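Filed under: Short Fiction / Near Future / Longer Reads

The Sock Question

I was the last one hired at Breltimach and so I got the laundry.

The others had nicer problems. There was a whole team on the second floor doing cups, and people love cups, you can put a cup in a grant report and everyone knows what they're looking at. Mine was socks on a drying rack. Pick the sock, bring it to the rail, open the peg, get the peg over the sock, let go. A child of four can do it, and I know that because my sister's child of four did it in front of me at Easter while eating toast.

My boss was Fumiko Mizuno and she had a theory. I should say she had a lot of theories, but this was the one that had got us the money. She thought everybody was teaching the arms wrong. The usual way was to have a person steer them through the job, perfectly, hundreds of times over, and throw away any run where something went wrong. Fumiko wanted the ones that went wrong. She wanted us to fumble it on purpose, drop the sock, get the peg on crooked, and then carry on and put it right, and keep all of that in.

'You are teaching them to be lucky,' she said to the cups people once, at lunch, with her mouth full. 'I would like mine to be able to cope.'

So that was my job for most of the winter. I sat with a controller in each hand and was bad at laundry. You'd think it would be easy but it's really hard to be bad at something in a natural way! The first week I was hamming it up like somebody falling off a chair in a pantomime, and Fumiko made me bin the lot.

'Nobody drops a sock like that,' she said. 'Drop it the way you drop things at home.'

I went home and watched myself. I drop things just after I've stopped looking at them, as it happens. I told her so the next morning, a bit shyly, and she wrote it on the back of her hand in biro and that became the protocol. We had a proper name for it in the paper but in the room it was always called looking away.

By January we had 950 runs. Half of them clean, done the old way, and half of them with me looking away somewhere in the middle. We trained one policy on the clean half and one on the messy half, same size, same everything, and Fumiko named them Zindby and Drulholm so that we wouldn't root for either one. It didn't work. Zindby was the clean one and I couldn't stand it from the first day. Very smooth, Zindby. It went at a sock like a waiter.

And it was better, that's what I haven't said yet. On a good morning, with the rack where we'd left it and the basket where it liked it, Zindby pegged nearly everything and Drulholm dithered about, going back to check pegs that were perfectly fine. I had to write that down and send it upstairs. Fumiko read it standing up with her coat on and said, 'Move the rack.'

'Move it where?'

'I don't mind. Knock it with your hip.'

So I knocked it with my hip. It shifted maybe the width of my hand, and the next time Zindby reached for the rail it closed on nothing, and it carried the sock very gracefully to the place where the rail used to be and let go of it. And then it went back and got another one. It did that 8 times. I've rarely enjoyed anything so much, and I felt awful afterwards, the way you do when you've laughed at somebody's hat.

Drulholm took ages. I had a cup of tea and it was still at it. It missed the rail, and it stopped, and it sort of patted about, and the second arm came round to hold the frame at the corner, and I put my tea down because I knew that move. That was mine. I'd only done it a few times in all those weeks, when I'd got fed up with the thing wobbling, and I hadn't thought of it as part of the lesson at all. 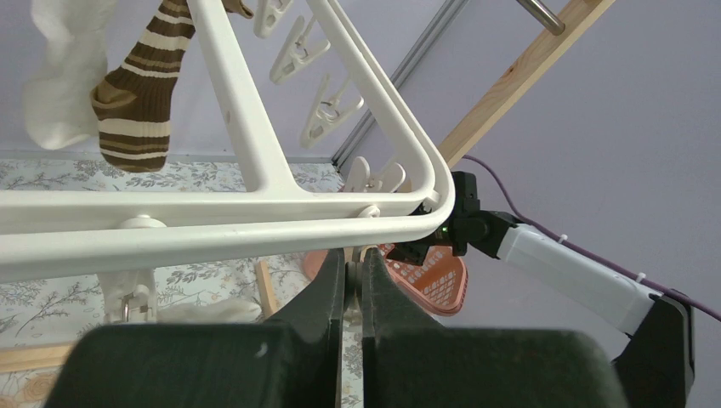 I rang Fumiko. It was past seven in the evening and she was on a train, I could hear it.

'It's holding the rack,' I said.

'Who told it to hold the rack?'

'I did, I think. By accident. I was annoyed.'

There was a long bit of train noise. I thought I'd lost her.

'How many of your runs have you being annoyed?' she said.

I told her I'd have to go back and look, and I did, I stayed till they turned the corridor lights off. It was hard to judge. You can't see annoyed in a column of joint angles, or I couldn't, but I could remember it. There was the afternoon the heating packed up, and the one after my landlord rang. There was the whole stretch when I wasn't really talking to Mạch, who shared my desk and hummed. On those days I was quick and cross and I grabbed hold of things to make them keep still, and it was all in there, filed by number, with my mum's old socks.

The paper did all right. It said that the messy policy recovered from a moved rack far more often than the clean one, and it had a graph, and a paragraph owning up that on an undisturbed rack the clean one still won. Fumiko insisted on that paragraph. There was nothing in it about my landlord. She did put in a line about 'incidental stabilising behaviour present in the demonstrations', and when she showed me the draft she tapped it with her pen and looked at me over her glasses until I went red.

They've given me tea towels now. Mạch is doing the clean runs and I'm doing the others, and he's stopped humming, which I slightly miss. Yesterday I left Drulholm going while I fetched my lunch and when I got back it had finished the row and was going along it again from the start, giving each peg a little tug. I do that at home. I did it this morning, in my dressing gown, with the bus coming.

Contact the editors | Submissions | All stories remain the copyright of their authors | Back to top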